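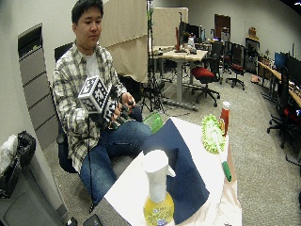
나브포트의 동네 도서관은 왜 연체료를 없앴을까?
받는 돈보다 받으러 다니는 돈이 더 들었기 때문이다.

나브포트 시립도서관이 5월부터 연체료를 폐지했다. 도서관이 2026년 7월 11일 내놓은 자료를 보면 지난해 거둬들인 연체료는 모두 900유로, 독촉장 인쇄비와 우편 요금은 1740유로였다. 시민의 게으름을 벌하는 데 시민의 세금 840유로를 보탠 셈이다. 이 계산을 하는 데 12년이 걸렸다. 현행 연체료 규정이 만들어진 것이 12년 전이고, 그동안 두 숫자는 서로 다른 부서의 장부에 얌전히 적혀 있었다.

두 장부를 나란히 펼친 사람은 올해 초 대출 업무를 맡은 샤오이란 씨다. 그는 "대단한 분석은 아니었고 뺄셈이었다"고 했다. 뺄셈 결과는 다섯 쪽짜리 보고서가 되어 시의회에 올라갔고, 의원들은 두 차례 회의 끝에 뺄셈이 맞다는 데 합의했다. 회의 수당은 보고서에 포함되지 않았다.

폐지 이후 돌아온 책은 눈에 띄게 늘었다. 가장 오래 집을 비운 책은 '시간 관리의 기초'로, 대출 기한을 9년 넘겨 우편함으로 돌아왔다. 책갈피는 앞쪽 3장에 꽂혀 있었다. 도서관은 대출자의 이름을 밝히지 않기로 했다. 스킬레브소프 분관에는 요리책이 한꺼번에 들어와 임시 서가를 하나 더 놓았는데, 소스 단원은 책마다 유난히 뻣뻣해 넘기기가 쉽지 않다고 한다.

모두가 반기는 것은 아니다. 일몬트 지구에 사는 쉐샤오칭 씨는 연체료를 한 번도 내 본 적이 없는 모범 이용자다. 그는 "꼬박꼬박 제날짜에 갖다준 사람은 뭐가 되느냐"며 성실 반납자에게도 혜택을 달라는 민원을 냈다. 도서관은 검토 끝에 감사 편지를 보내기로 했다. 우편 요금 문제로 편지는 전자우편으로 나간다.

규칙이 아주 사라진 것은 아니다. 기한을 넘기면 책을 돌려줄 때까지 새로 빌릴 수 없고, 잃어버린 책은 지금처럼 책값을 물어야 한다. 이미 낸 연체료는 환불하지 않는다. 환불 신청서를 처리하는 비용이 환불액보다 크다는 설명이다. 이번에는 뺄셈을 먼저 했다.

이웃한 탕 시의 도서관도 같은 방안을 들여다보고 있다. 나브포트에서 참고용으로 빌려 간 보고서의 반납 기한은 지난달이었고, 아직 돌아오지 않았다.

나브포트 본관과 분관의 반납함은 휴관일에도 열려 있다. 그림책처럼 판형이 큰 책은 투입구에 걸리므로 창구에 직접 내면 된다.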